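4. The Open Day Demonstration

4.1 Setting and visitors

The study described in Section 3 was carried out under laboratory conditions, with operators who had practiced for several weeks. We wanted to know how the same task would look to people who had never been near a two-armed robot. The Haworth building holds an open day every April, and we used it for this purpose. Over 200 people came through the ground floor between late morning and the close at five o'clock. The robot bench was one of several stops on the route. Visitors arrived in small groups, stayed for a few trials, and moved on to the Furkeo display in the next room.

The demonstration was run by one operator and one host. The operator sat to the side and did not speak during a trial. The host, Brunello Farina, gave a short introduction to each group and then took questions. His introduction was the same each time and covered three points: what the robot would try to do, what would count as a success, and how to reach the stop button. We kept it short on purpose. In the rehearsal the first version ran so long that the listeners began talking among themselves before the arms had moved.

4.2 Task

The task was the marker and cup task, which needs little explanation and can be followed from a few steps away. A marker has to end up standing in a cup, or has to be taken out of it, depending on the trial. Either arm may be used. Putting the marker in is the harder direction, as the tip must clear the rim and the cup must not be pushed aside. Visitors were allowed to pick the direction. Most groups asked to see both.

The two sides of the bench carried different end effectors during part of the day, with a multi-fingered hand on the left arm and a two-fingered gripper on the right (Figure 2a). The marker has a red end, which helped visitors follow it against the white table and gray wall.
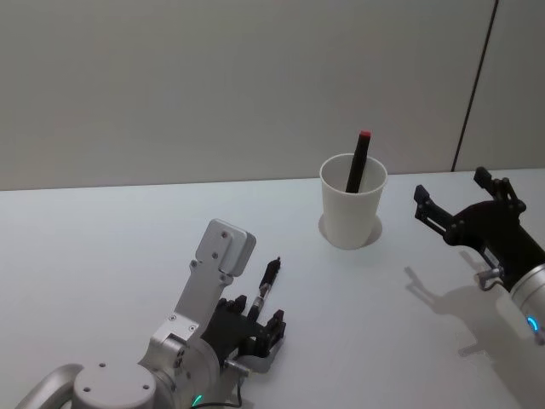
Farina noted afterward that the mixed setup drew more questions than the matched one, and that nearly all of them were about why anyone would choose the simpler gripper when a hand was available. He had no short answer. He told visitors that a hand has more joints to control and more ways to get a grasp slightly wrong, and that for a marker two fingers are enough. Several visitors did not accept this, and he thought the written handout should deal with the question before the next open day.

We agree with this, and the handout has been rewritten. The comment also points to a gap in our visitor survey, which asked only about speed, safety and general interest. It had no item on the choice of hardware, so the question appears in our records only through the host's notes.

4.3 Procedure and records

Each trial began from a rest position and ended when the operator called it. A trial was recorded as a success if the marker was where it was meant to be and the cup was still upright. There was no time limit, but the operator could give up on a trial at any point. Joint positions and gripper commands were logged with the Wornness software used in the earlier sections. No audio was kept.

We logged 97 trials over the day. Of these, 75 met the success rule. The rate is lower than in Section 3, and we do not claim that the two can be compared directly. Visitors picked the direction of the task, the operator was tired by the afternoon, and the bench was stopped twice to let a large group pass through the room.

For the remaining trials both arms carried two-fingered grippers (Figure 2b). The close work happens at the rim of the cup, where the fingertips of one arm can block the path of the other. This was easy for visitors to see. It was also the part of the task they talked about most — some groups began calling out directions to the operator, who was asked to ignore them. 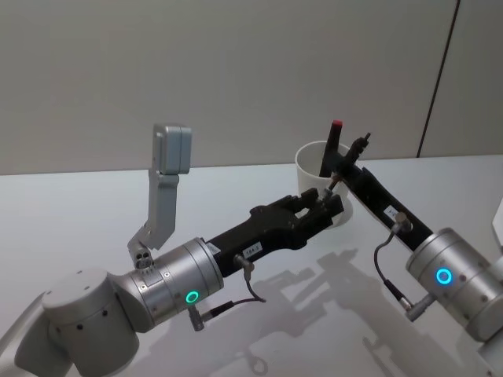
Figure 2. The marker and cup task at the open day. (a) Multi-fingered hand on the left arm, two-fingered gripper on the right. (b) Two-fingered grippers on both arms, with the marker held at the rim of the cup.

4.4 Visitor responses

Survey cards were left on a table by the exit. The return rate was low, and the cards that came back were mostly from adults who had stayed for several trials. On speed, the most common remark was that the arms moved more slowly than expected. On safety, visitors rated the bench highly, although two cards asked for a clearer line on the floor. We have since added one at the edge of the area the arms can reach.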